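2023-04-28
By Tuncay Aydoğan

I stopped taking the word "study" at face value the year Brulstead changed its water. Before that I was like most people. If a man with letters after his name said something at a public meeting, I assumed he had checked it.

The claim was simple. The town was going to switch to a new treatment additive called Prelerer, and the consultants' report said it had been shown to be safe for the older pipes on our side of town. The report cited "long-term evidence." I asked for the evidence. It took me from September to the following spring to get it, and what I got was a summary of a trial that ran for 50 days in Lotthorpe, a town with newer pipes than ours and a different water source.

I am not a chemist. I drove a delivery route for most of my life. But I can read, and 50 days is not long-term by any meaning of the word I know. The summary had two authors. Both of them had done paid work for the company that sells the additive, and neither said so in the report. I found that in the company's own newsletter, where they were thanked by name.

When I brought this up at the next meeting I was told that the science was settled and that residents should leave technical matters to the people trained in them. The man who said it had not read the Lotthorpe summary. I asked him and he changed the subject.

I want to be fair here. I don't know that the additive is harmful. It may be perfectly fine. My complaint is that they said they knew, and the paper they were leaning on could not have told them. If they had stood up and said "we think this is safe, we have one short trial and we'll keep testing," I would have gone home satisfied. Instead they used the word "proven" on a flyer that went to every house.

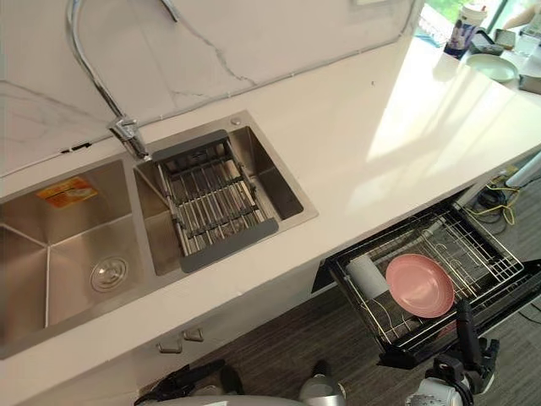
Jia wrote to me after my last post on this and said I was being too hard on the scientists. Her point was that the researchers in Lotthorpe never used the word "proven" anywhere, that it was the town's flyer that did, and that if I'm going to be angry I should be angry at whoever wrote the flyer. She also said that a short trial is a normal first step and that somebody has to pay for it.

I went back and looked and she is right about the first part. The summary says "no adverse effect was observed during the trial period." That is a careful sentence. By the time it got to the consultants it was "evidence of safety," and by the time it got to my mailbox it was "proven safe." So I take back some of what I said about the two authors. I don't take back the part about the payments - they should have been disclosed on page one, and a person who gets paid by a company should expect to be asked about it.

But they also sat through the meeting where the flyer was handed out. They were on the video call the whole time. Either one could have said, that's not what we found. Neither did. I have a hard time with that. If you let other people overstate your work in front of you and say nothing, you own a piece of it.

I have since asked the town for the pipe test results from our side, the raw numbers and not a summary. The fee for copies came to 100 dollars, which I paid. They have not sent anything yet. The clerk was polite and told me the records are with the consultants.

A few readers have asked what I think people should do. I don't have a program. Ask for the paper itself. Look at how long the study ran and where it was done. Look up who paid. Most of the time you can do this in an evening, and a librarian will help if you get stuck on a term.

I'll post the numbers when they come, whichever way they point. If they show the pipes are fine I'll say so in the same size type.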